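Hard water and the kettle, part two
August – posted by the author in Household

The supply in Virnside comes off chalk, and the last report I could get for our postcode put total hardness at 462 in the units the company uses. Anything over 300 on their scale is labelled very hard. I wanted to know how fast scale builds up in an ordinary kettle, and whether the filter jug earns its place on the worktop.

The method was simple. I descaled the kettle with citric acid, rinsed it twice, dried it overnight and weighed it without the lid: 784 grams. It was then used as normal for 18 days and always filled to the same line. Leftover water was tipped out each evening, which matters more than you might expect – water left standing in the kettle goes on dropping a fine scale as it cools. 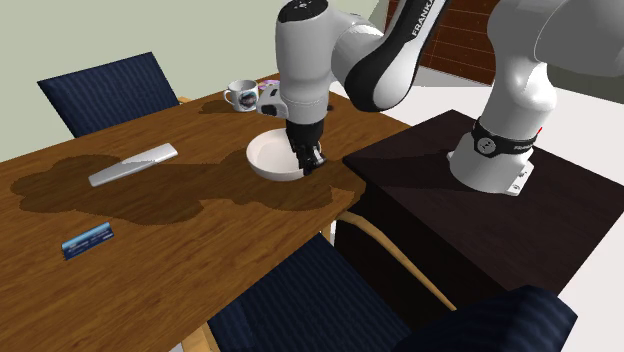 Bowl on the table, with the gripper down at the rim.

At the end of the run I dried and weighed it again. The gain was small but well above what my scales can resolve, and most of it was on the element plate, with a thin ring at the fill line. The walls wiped nearly clean with a cloth.

The second run used filtered water from a Rudum jug with a new cartridge. The gain was lower for the first half and then began to catch up. I put this down to the cartridge. It is an ion exchange type, and at our hardness it must be spent well before the date on the little dial.
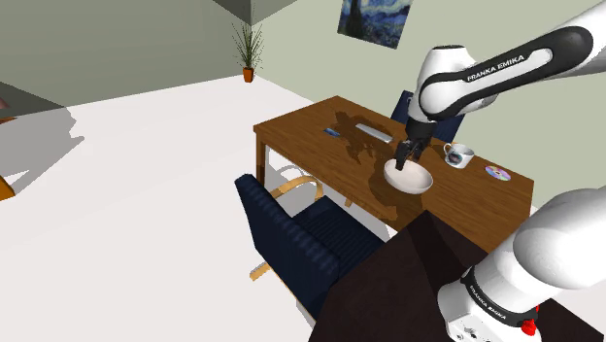 The dial only counts days, so it has no idea how many litres have gone through or what was in them. If your water is soft you are throwing away good cartridges, and if it is like ours you are drinking more or less straight from the tap by week three. A cheap drop test kit will tell you when to change. Count the drops until the colour turns, write the number on the jug, and replace the cartridge when it gets close to the tap figure.

For removing scale I have gone back to loose citric acid. Two level tablespoons in a litre of warm water, left for half an hour, clears the plate. Don't boil it: hot citric acid and a lot of calcium can leave calcium citrate behind, and that is harder to shift than the scale was. Vinegar works but is slower, and the smell hangs about. 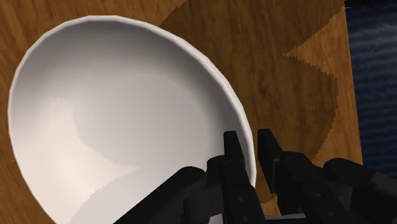
White bowl, seen from above.

I still need to repeat the filtered run with a cartridge change halfway through.

Filed under: Household, Water, Measurements
1,141 views

Related posts
Hard water and the kettle, part one
Reading a water quality report
Do magnetic descalers do anything?
Replacing the Himska shower head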